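ニュース > プレスリリース > 暮らしの道具

当サイトでは、閲覧状況の把握のためCookieを使用しています。このままご覧いただくと、使用に同意いただいたものとみなします。[同意する][設定を見る]

金属トレーの「中古のまま」販売、3月から始めます
傷も剥げもそのまま、積み木や端材の受け皿にどうぞ

こんにちは、古道具と木の小物を扱うWakoraの広報、Rebecca Tedescoです。プレスリリースというと背筋の伸びた文章を想像されると思うのですが、うちはいつもこんな調子なので、お茶でも飲みながら読んでください。

今回お知らせしたいのは、板金の大きな箱の販売です。社内では「トレー」と呼ぶ人と「箱」と呼ぶ人がいて、商品名を決める打ち合わせが妙に長引きました(私は箱派でした)。最終的に「Brellby 斜め壁トレー」に落ち着いています。四方の壁が外に向かって開いていて、上は全開。蓋も仕切りも引き出しもありません。ただの入れ物です。でも、このただの入れ物がすごくいいんですよ!

もともとは仕入れ担当のZixuan Chengが、閉鎖する町工場の倉庫で積み重なっているのを見つけてきたものです。最初に電話で聞いたときは「灰色の、でかい、傷だらけの箱」としか説明がなくて、正直あまり期待していませんでした。届いたものを作業場の木の天板に置いてみたら、明るい木の色に鈍い灰色がよく合うこと。その日の午後はみんなで、机の上のものを入れたり出したりして遊んでしまいました。

今回は磨き直しも塗り直しもしません。試しに一つだけ、提携先の工房Nedeljkovićさんにお願いしてぴかぴかに仕上げてもらったこともあるんです。きれいでした。きれいでしたけど、並べてみると全員が古いほうに手を伸ばすんですよね。底の白っぽい擦れ跡とか、壁の塗膜がぎざぎざに剥げて濃い地金が出ているところとか、そういう表情が一つずつ違います。お届けするのは汚れを落として、縁に引っかかりがないかを確かめたものだけです。

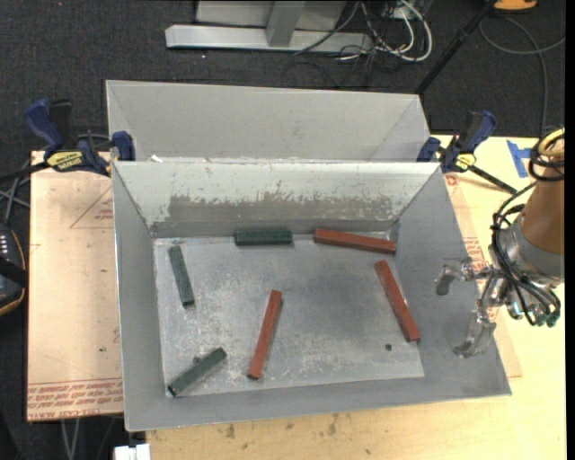 私が一番気に入っている使い方は、細長い積み木を放り込んでおくこと。深緑とれんが色の組み合わせがとにかく好きで、灰色の底に散らばっているだけで絵になります。きちんと並べる必要なんてありません。むしろ適当に置いたほうが、どれが長くてどれが短いかひと目でわかって、次の一本が選びやすいんです。壁が斜めなので、端に寄ったものにも指が届きます。

片づけの話もさせてください。うちの子どもは、仕切りの多い収納だと途中で嫌になってしまうタイプです。赤はここ、緑はあっち、と決めた瞬間に誰も守らなくなる。それで仕切りを全部やめて、遊び終わったら大きな箱に戻すだけにしたら、夕飯前の片づけがずいぶん穏やかになりました。床に金属が当たる音が気になる方は、下にフェルトを敷いてみてください。わが家は古い毛布を切って使っています。

大人の使い道もいろいろあります。木工をされる方なら端材入れに。編み物の方は毛糸玉でもいいですし、Zixuanは作業机で、塗装を待つ部材をとりあえず置いておく場所にしています。二つ置いて、手前を「これからやるもの」、奥を「終わったもの」にするのが彼の流儀だそうです。私も真似して郵便物でやってみたのですが、手前ばかり増えていきます。

ご購入の前に、いくつかお伝えしておきます。

・底に小さな丸い穴のあるものがあります。工場で使われていた頃からのもので、ふさいでいません。水や砂、ビーズのような細かいものには向きません。
・色むら、擦れ、塗膜の剥げは一点ごとに異なります。写真と同じ個体はお選びいただけません。
・食品を直接入れるのはご遠慮ください。
・塗膜の剥げた部分があるため、何でも口に入れる時期のお子さんのいるご家庭では、手の届かない場所でお使いください。
・重さのあるものなので、高い棚の上には置かないでください。

価格は一つ4000円(税込、送料別)です。初回は40点をご用意し、そのうち30点をオンライン、残りを店頭に出します。なくなり次第いったん終了で、次の入荷は倉庫の整理の進み具合によります。お取り置きは店頭分のみ、お一人さま二つまででお願いします。オンラインの商品番号は2891です。検索窓にそのまま入れていただくのが早いと思います。

積み木は別売りです。木工ブランドGrunierさんの深緑とれんが色の二色セットを、同じ時期に店頭で扱います。色見本を三度も作り直していただいて、ようやく「これ!」という緑になりました。手に取って見ていただきたいので、こちらは当面オンラインには出しません。

店頭では入口すぐの机にトレーを置いて、自由に触れるようにしておきます。持ち上げてみたり、手持ちの道具を入れてみたり、遠慮なくどうぞ。車でない方は帰り道のことも考えて、大きめの袋か台車があると安心です。

取材や撮影、貸し出しのご相談も歓迎です。掲載用の画像が必要な媒体の方は、用途と締め切りを添えて広報までご連絡ください。返信は午前10時から午後4時のあいだにまとめてお送りしています。

Wakora 広報担当 Rebecca Tedesco

お問い合わせ | © Wakora | ページの先頭へ戻る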